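The Sound of a Town Bell, Slowed Down Until It Sings

Štefánia Polák has made an album out of one bell, a borrowed harmonium and the hum of a dairy. It is the loveliest record I've heard this year, and I have played it to everyone who has come near my kitchen.

She meets me at the station in Sonstead with a flask of coffee under one arm and a reel-to-reel recorder under the other. The recorder weighs about as much as a toddler and she won't let me carry it. We walk uphill, talking the whole way, past the closed chip shop and the chapel where she recorded most of the harmonium parts, and by the time we reach her door I've already filled four pages.

Polák grew up in a house without much music in it. Her father liked brass bands and her mother liked quiet, and the compromise was a radio that stayed low enough to be mistaken for the fridge. "I used to put my ear right against it," she says. "I heard everything as bass and crackle. I think I'm still trying to make that sound."

She started on the clarinet at school, gave it up, then found a cassette four-track at a jumble sale when she was 13. There was a tape still inside, with half a song by someone who couldn't quite reach the high notes. She recorded over one track and kept the other three, and sang along with that stranger for a whole summer. I ask if she still has it. She does! She plays me a bit, and it's wobbly and strange and rather beautiful, two voices that never met leaning on each other.

The first proper release came under the name Sekeo, which she used for five years before going back to her own. Those early pieces were dance music of a sort, fast and bright and full of cut-up voices. Only 300 copies of the first record were pressed, and they sold mostly at gigs, out of a suitcase. If you ever spot one, grab it. The second side has a track built from a squeaking gate that I would happily hear at my own wedding.

Then came a quiet spell. She taught, she mended other people's synthesisers, she moved twice. What brought her back was the bell.

It hangs in the tower above the market square and it rings the hours a little flat. She had lived with it for months before she noticed that the note it leaves behind, the long hum after the strike, keeps changing as it fades. So one Friday she climbed the tower with two microphones and taped them to the beams. She came down with a single recording and worked on it for most of a winter.
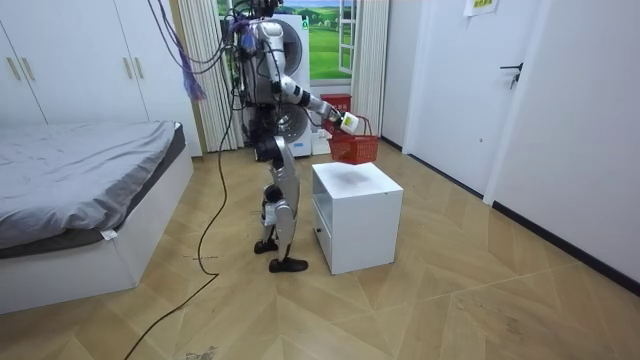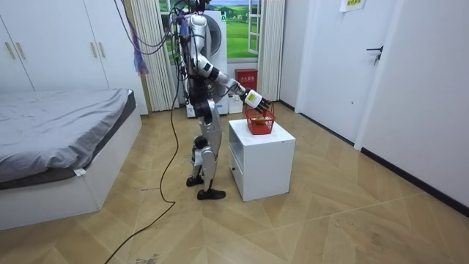
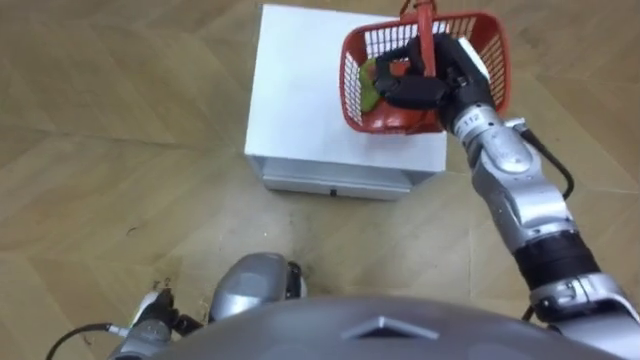
The red basket and the white cabinet, twice from across the room and once from overhead.

"I slowed it down and there were all these voices in it," she says. "Like a choir a long way off, in a building you can't find." She plays me the raw tape first and then the slowed one, and I'm not ashamed to say the hair stood up on my arms. What was a plain clang opens out into a chord, then into another chord leaning against it, then into something close to breathing.

The album is called Urner, after the foundry name cast into the rim of the bell, and it has six pieces. The longest, 658, takes its title from the length of the tape loop in centimetres. That loop ran out of the machine, round the leg of a chair, round a jam jar and back again, and you can hear it drag very slightly every time it passes the jar. She tried it without the jar. "It sounded correct," she says, pulling a face, and the jar went back.

The harmonium belongs to the Říha family, who run the dairy at the bottom of the hill and kept it in a back room under a pile of coats. Two of its reeds are dead and one won't stop. Polák wrote around the dead ones and made friends with the other, and it hums all the way through the fourth piece like a bee in a curtain. When she went to fetch the instrument she heard the milk coolers running in the next room, a semitone above it, and asked if she could come back with her microphones. They said yes, as long as she was out before the morning collection.

Those coolers open the record. They're soft and steady, and if you didn't know, you might guess a cello section playing very, very quietly. Put it on with decent headphones and wait for the moment, a few minutes in, when the harmonium joins and the whole thing tilts. I've listened to it on trains, in the bath and once in a car park in heavy rain, and the car park won.

Playing all this live has been a puzzle. She won't use a laptop on stage, so the loops have to run for real, stretched between mic stands with weights hanging off them. At the first show a man in the front row sneezed and the loop jumped. She kept the jump in, repeated it, and turned it into a rhythm that lasted ten minutes. People who were there are still talking about it, and a tape of the night has been going from hand to hand.

She's already at work on the next one. There's a stretch of water pipe behind the school that sings when the pressure drops, and she has been going out at six in the morning to catch it. She hums me the note while she's rinsing the cups, then stops, frowns, and goes up a fraction.

"There," she says. "Nearly."

Urner is out in June on vinyl and cassette, with a launch show in the chapel at Sonstead. Bring a cushion, the pews are hard.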